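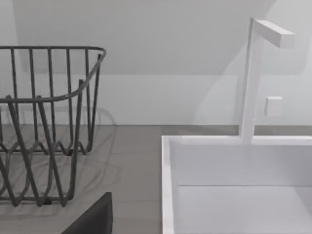

Prutia handheld: docked output stuck at 30 Hz after April firmware

tessel_rook
Since the April firmware my Prutia will only output 30 Hz when docked. Before the update it ran at 60 without any changes on my side. Same TV, same cable, same port. Handheld mode is fine. Dock is the Verbeke one from the launch bundle.

mullion7
Check the output menu. The update resets "match display" to on, and the dock then takes the first mode the TV reports. Turn it off, set 60 manually, reboot.

tessel_rook
Already off. 60 is grayed out.

Paloma Okafor
Grayed out means the handshake failed. Power the dock down at the wall for 2 minutes with the console removed, then connect the TV first and the console last. A normal restart keeps the old handshake data.

grackle_dx
Disagree. I have the same dock and it's a power problem. The new firmware wants a stronger supply and drops the video mode if it doesn't get one. I bought the Bremberg charger and it went away.

Paloma Okafor
Did you unplug the dock to swap the charger?

grackle_dx
Yes, obviously.

Paloma Okafor
Then you cleared the handshake at the same time. Put the old charger back and test again before telling people to buy one.

mullion7
Low power should also give you a battery warning on the home screen. OP, do you see one?

tessel_rook
No warning. Did the wall unplug and 60 is selectable again. Tested an hour of Etdale docked, no drops so far.

grackle_dx
Mine never showed a warning either. I'll try the old charger tonight, but I still think the bundled one is marginal.

tessel_rook
Update - it went back to 30 after sleep mode. Full shutdown is OK, only sleep triggers it. Leaving this open.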